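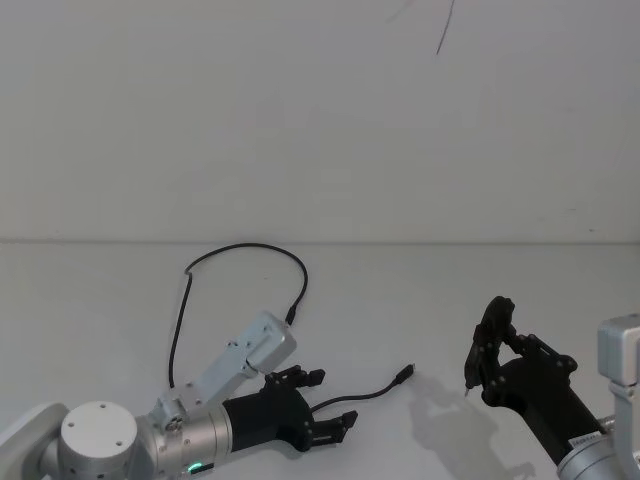
Fan Engagement and Vlog Releases: A Study of the Lidonico Online Community

Final Report, Media and Audience Studies Project

Introduction

Pop music groups now release a large amount of material that is not music. Travel vlogs, rehearsal clips and short messages on fan platforms reach audiences between albums and keep interest alive when no new songs are planned. This report examines how fans of the pop group Lidonico responded to two vlogs released during one break between albums. The project was carried out over one semester and submitted in partial fulfillment of the course requirements.

The study addressed two questions. The first was whether fans respond differently to a vlog showing the whole group than to one showing a single member. The second was how far discussion of a vlog moves from the official fan platform, Kanar, to independent spaces such as the message board Fuver.

Background

Lidonico is managed by Mavromatis, a company that also operates the group's official channel on Kanar. Membership on Kanar is free, but some posts are open only to subscribers. Both vlogs considered in this report were open to all members. The first follows the group during a weekend at a rented lake house. The second, released in October, shows one member driving along the coast and stopping for lunch.

Fuver has no connection with the management company. Its Lidonico section is run by fans, and threads are sorted by topic. Users often post screenshots from vlogs and comment on clothing, hairstyles and locations.

Method

A total of 170 public comments were collected, drawn from both sites. Only comments written in English were included. Repeated comments by the same account were removed before coding. User names were deleted and replaced with codes, and no comment is quoted in this report in a form that could be traced to its author.

Each comment was placed in one main category: appearance, personality, relationships between members, music, or production. Where a comment fit more than one category, it was assigned to the topic that took up the most words. The authors coded all comments separately and then met to compare results. They disagreed on 23 comments, which were discussed until a single category was agreed on.

Findings

Appearance was the largest category for the solo vlog on both sites. Many comments concerned still photos shared after the release, and some users appeared to be responding to the photos alone. Comments on the group vlog were more evenly spread, with relationships between members leading on Kanar and production leading on Fuver.

Tone also differed by site. Comments on Kanar were short, warm and often addressed directly to the member. Comments on Fuver were longer and were written for other fans. Criticism of the editing, in particular the use of background music over conversation, was found only on Fuver.

Music was the smallest category throughout. Several users did mention an unreleased song heard on the car stereo in the solo vlog, and one Fuver thread attempted to write down its lyrics.

Limitations

The sample is small and covers a single group. Comments in other languages were left out, although a large part of the fan base does not post in English. Deleted comments could not be recovered, and the moderation rules on Kanar may have removed negative remarks before collection began.

Recommendations for Further Work

A later project could follow the same accounts across an album release to see whether the categories shift. Interviews with fans who use both sites would also help explain the difference in tone. The coding guide and the anonymized comment list are held with the department and may be requested by students taking the course next year.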